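Dye bath notes, Stiltero shade card
October 14, 2022

Third go at the pale end of the card. The green is near enough now, the pink and the blue are still arguing with the wool. 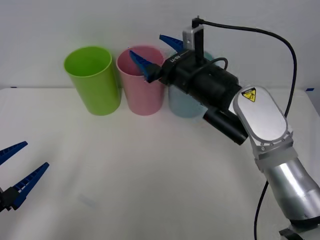
Busisiwe Mathebula wrote back that the pink will never sit level if we keep adding the acid at the start, and that she would hold it until the bath is warm and put it in over two additions. She also wants the skeins wetted out overnight, which we stopped doing in July when the sink was being replaced and never went back to.

So, today's run. Lekota wool, undyed, two-ply, from the older of the two bales. Scoured yesterday, soaked overnight in plain water with a drop of the washing liquid. Skeins squeezed out by hand and not spun, as the spinner leaves a crease that takes up more colour than the rest.

Pink: acid held back as suggested. First half in at 31 degrees, second half once the bath had come up and the colour had started to move across. Turned the skeins every few minutes. Much better. There is one paler patch on the second skein where the tie was too tight, my fault, I used the thin cotton again. Figure-of-eight ties with the thick stuff from now on, four to a skein, loose enough to get two fingers through.

Blue: same method, same weights. Came out flat and slightly grey next to the card. I don't think it is the dye. The jug of stock solution has 27 written on the lid and nothing else, so it could be the batch number or the day it was made up. Have poured it away and mixed fresh. Please put the name of the dye, the strength and the date on the side of the jug, as lids get swapped.

Green: left alone, only did a small skein to check it repeats. It does, in daylight at least. Under the strip lights it goes a bit yellow, but so does the card.

Water: the tap is harder than it was in the summer, or the test strips have gone off. Opened a new packet and got the same reading, so it is probably the water. Elvira Pacheco has asked whether we want to go over to rainwater for the pale shades only. I would be in favour if somebody can work out how to keep the leaves out of the butt. Would not bother for the dark shades – they cover everything.

Rinsing: pink ran clear on the second rinse, blue needed a fourth. Left both baths to cool with the wool in them before rinsing. Did rush the small green skein and it has felted a little at one end, so it is no use for the card but will do for light testing.

Light test: strips of all three on the south windowsill, half under foil. The old Dodus pink is next to them for comparison. Look again in a fortnight.

The Ulon scale is drifting again. Zeroed it three times and it still wandered by a gram. Total dry weight for the day came to 247 grams on the old balance and I have used that figure throughout.

To do: blue again with the fresh stock. Thick cotton for ties is nearly finished. Citric acid, one more bag. Ask Busisiwe if she adds salt to the pale shades or leaves it out.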